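Robotics | Features

Forty-Eight Seconds of Patience

At a small workshop lab in Trimbridge, teaching an arm to build with toy bricks means doing the same job over and over, and writing down every way it differed 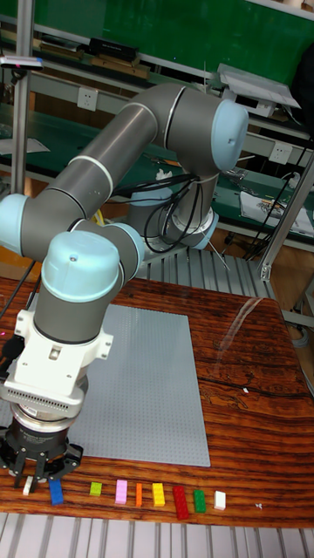 The arm at the Trimbridge bench, with a row of bricks lined up at the front of the table and the baseplate behind them.

Lurdes Salgado resets the table by hand. She pulls the bricks off the baseplate, wipes the plate with her sleeve, and sets the pieces back in their row along the front edge of the wood. Then she checks a printed sheet, swaps two of them, nudges a third a little to the left, and steps back behind the line of tape on the floor.

"Going," she says, and the arm starts to move.

What follows takes 48 seconds when it goes well. The arm comes down over a brick, closes two black fingers on it, lifts it, carries it to the plate, lines up the studs and pushes. Then it goes back for another. Three bricks make an episode. When the third is down, Salgado types a short note and the whole thing is saved: the pictures, the joint positions, the state of the gripper, and the line of text that says what the arm was supposed to be doing.

Then she resets the table.

The project is called Zollonska, after a street where two of its founders once shared an apartment. It has been running in Trimbridge for 18 months, and its aim is easy to state. The group wants a robot that can be told in plain words to build a small thing out of bricks, and that will then build it, including when the bricks are not where they were last time. To get there, it needs examples, and most of the work on any given day is making them.

"People come in and expect to see us programming," says Rosalinda Cabrera, who runs the project. "There is some of that. Mostly they see somebody moving a yellow brick two inches and pressing a key."

Why bricks

Toy bricks are a hard test disguised as an easy one. A child can press two together without looking. For an arm, the job has very little slack. The studs have to be lined up to within a fraction of their width before any force goes on, and the force then has to be straight down. Come in at a slight tilt and one side seats while the other rides up. Push too soon and the brick skates across the plate.

They also come in different sizes, and size matters more than the group expected. A long brick can be gripped in the wrong place and will swing down at one end as it is lifted. A narrow one gives the fingers little to hold and can twist. Cabrera's first plan was to use a single size in a single color and add others later. She dropped it after three weeks.

"We got very good at one brick," she says. "Then we put a different one down and the arm treated it like the first one. It went for a middle that wasn't there."

Now the bricks are mixed from the start. They stand in a row in the morning because that makes it simple to see that the set is complete, and some of the recorded episodes begin from that tidy row. Others begin with the bricks turned at odd angles, pushed close together, or set near the edge of the arm's reach. The printed sheet tells the operator which arrangement comes next. It is made by a script, and operators are told not to improve on it.

That rule came out of an early mistake. Left to themselves, people set bricks down in ways that suit them. Right-handed operators left more room on one side. Most people squared the bricks up to the table without thinking about it. The model trained on those sessions did fine until someone careless set up the table.

Two ways of showing

There are two kinds of example in the Zollonska collection. In the first, a person drives the arm. Jomar Malabanan does most of this, using a hand controller that passes his wrist movements to the robot. He used to repair sewing machines, and Cabrera hired him after watching him handle the controller for ten minutes at an open day.

Driving is slower than it looks. There is a small lag, and the operator has to learn to stop correcting for it. Malabanan says the trick is to move as if the brick were heavier than it is.

"If you are quick, you overshoot, and then you come back, and then the coming back is in the recording too," he says. "The robot doesn't know that part was me being clumsy. It thinks that is how you put a brick down."

In the second kind, the trained model drives and a person watches. When the arm does something wrong, the operator takes over, fixes the problem and hands control back. These corrections are short, often only a few seconds, and the group values them more than the clean runs. A perfect demonstration never passes through the places where a model gets into trouble. A correction starts there.

Aileen Malabanan, Jomar's sister, sorts and labels the recordings in the next room. She works through them at double speed with one hand on the space bar. Each episode is marked as a success, a failure or a partial, and each partial gets a reason chosen from a list. The list has grown. "Dropped" was once a single entry and is now split by when the drop happened, and "not seated" has been divided into cases where the brick is loose, cases where it is tilted, and cases where it sits firmly in the wrong place.

She has opinions about the wrong-place cases. A brick pressed down neatly one stud from its target looks like a good episode. For a while, tired labelers passed them as good, and the model learned that one stud over was acceptable. Going back through the old recordings took her most of a month.

"I don't blame anyone," she says. "At double speed it looks lovely."

Keeping the failures

The failures stay in the collection. This is a point on which the group argued for some time. Rafsan Dissanayake, who writes the training code, wanted them out at first. A system learning by imitation should not be shown things it must not imitate, and he saw no use in filling a disk with dropped bricks.

He has changed his mind in part. The failures are kept out of the set the arm learns its movements from, but they feed a second, smaller model whose only job is to look at the work and say whether it is going badly. That model needs to see a great many things going badly. Dissanayake now asks for specific failures, and has sent Salgado requests for more tilted bricks – a job she says is harder to do on purpose than by accident.

The light has been its own problem. The tabletop is varnished and throws back a bright patch of glare, and visitors tend to suggest covering it with something dull. The group tried that early on. The arm did well on the dull surface and poorly when the cover came off, so the cover went into a drawer. The grain of the wood is bold, too, with a dark vein running through it, and early versions of the model seemed to use that vein as a landmark. They now turn the tabletop between batches.

Dissanayake would like to go further and move the whole cell to another room every few weeks. Cabrera says this will happen when he offers to carry it.

What it can do so far

The current model, which the team calls Aidoo, handles three-brick builds from a typed instruction. It picks the right color nearly every time. It is weaker on place words. "Next to" goes well and "behind" does not, largely because the people writing the instructions did not agree on whose behind was meant. Some wrote from the robot's side of the table and some from their own. The text for those episodes is being redone, with one viewpoint for all of them.

Stacking is the other weak spot. Pressing a brick onto the baseplate is one thing, as the plate is wide and does not go anywhere. Pressing onto another brick means the lower one can shift, and once it has shifted the plan for the upper one is out of date. The arm will often carry on regardless. More stacking sessions are planned for November, and Salgado has already printed the sheets.

A parts supplier, Trukell, has asked whether the same approach could be used for putting plastic clips into trays. Cabrera has agreed to a small trial, with conditions. Trukell's people must do some of the recording themselves, on their own clips, and must keep their failures. She is wary of promising more than that. A clip is not a brick, and nothing the group has collected says how much of one carries over to the other.

She is also wary of the question she gets most, which is how many examples will be enough. She used to give a number. The number kept turning out to depend on which examples they were. A hundred runs from the same tidy row taught the model less than a short afternoon of awkward ones, and she would now rather talk about what is missing from the collection than about how big it is. There is a whiteboard for this by the door. Current entries include small bricks behind large ones, bricks lying on their sides, and hands reaching in halfway through.

Back at the table, the arm has stopped over the plate with a brick in its fingers. It comes down, touches, and does not push. Salgado waits a moment, then picks up the controller, backs the brick off a little, turns it by a degree or two and presses it home. She gives control back and the arm goes off for the next one.

She types "hesitated, yaw off, corrected," and saves the episode. Then she looks at the sheet to see where the red one goes.

Related

Who Labels the Labels? A Day in the Annotation Room
Small Grippers, Big Tolerances: A Buyer's Notes
Trimbridge Workshops Open Their Doors in November
Letters: More on Teaching Machines by Hand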